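**Éloge mesuré du plan de travail encombré**

On m'assure qu'une cuisine bien tenue se reconnaît à son plan de travail vide. J'ai donc essayé, un jeudi, de tout ranger. Le soir même, je cherchais une spatule dans 6 tiroirs.

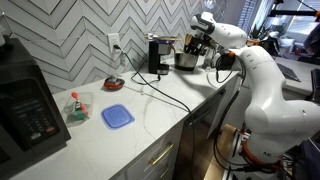
Le tiroir est une invention de gens qui ne cuisinent pas. On y range une louche, on en ressort un fouet tordu et de la ficelle. Le pot à ustensiles, lui, ne cache rien — ni le bois taché, ni le mauvais goût.

Reste la question des couvercles. J'en possède environ 39, tous fidèles à des boîtes disparues, et je n'en jetterai aucun.

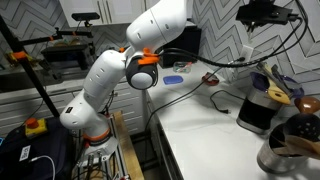

Ramesh Kushwaha m'écrit que je confonds désordre et générosité, et qu'un couvercle sans boîte est un déchet qui s'ignore. Chez lui, tout ce qui n'a pas servi depuis 2 mois part à la cave. Je lui souhaite d'avoir envie d'une fondue.

Pour ma part, je garde dehors ce que la main réclame avant le café, et le café avec.
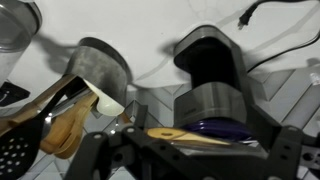 *Cuillères en bois et cafetière, à portée de main.*

La ficelle est toujours dans le tiroir.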